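Notes from the packing floor: Oksana Yurchenko on the arms at Narketti

We talked standing up, mostly. Oksana Yurchenko runs second shift at the Narketti warehouse and had 40 minutes before handover, which became less once a conveyor jammed.

Nine years on the floor. Started on tape and labels, hand packing, then returns. The arms came in October.

"I was against it. Put that in," she says. "I had 5 people on my line and I thought, ok, which two am I losing."

She lost none, as it happens, but the jobs moved. One packer went to inbound. Another, Oksana Savchuk - yes, two Oksanas, the floor calls them Yuri and Savvy - now spends half her shift at a desk checking grasps in the simulator before they go out to the real cells. No engineering background. She got two weeks of training from Sayce, the integrator, and a binder.

"The binder was useless," Savchuk says, passing by. "I learned by breaking it on the screen."

What changed for the body? Yurchenko holds up her wrists. Less pain. The lifting is mostly gone, the reaching too. But she walks more, and she says the tired is different. "Before, I went home and my back hurt. Now my head is full. You are watching, watching, then it stops and everybody looks at you."

And the talk has gone. On the old line you stood across from someone for eight hours. Now its one person per cell and a light that goes amber. She has asked managment to overlap the breaks again. No answer yet.

Pay? Up a little for Savchuk, flat for everyone else. Yurchenko thinks that's wrong and has said so in writing. "If I clear the fault, I am doing a technician's job. So pay some of it."

On the desk work she is warmer. A new carton size used to mean a morning of stopping and starting on the live cell, with everyone's numbers suffering. Now Savchuk tries it on screen first, fingers open, nothing in the grip, and goes from there.
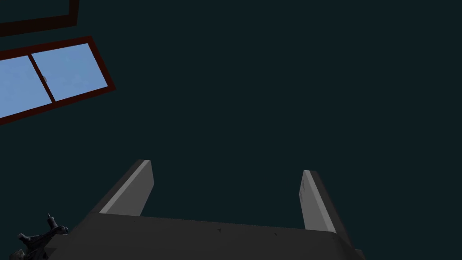
What she would ask for next

Chairs at the cells. A fault log in plain words, so "402" isn't the whole message. And somebody from the floor in the room when the next lot is ordered.

"They asked us after," she says. "Ask before. We know where the boxes get stuck."

Then the amber light, cell 5, and she was off.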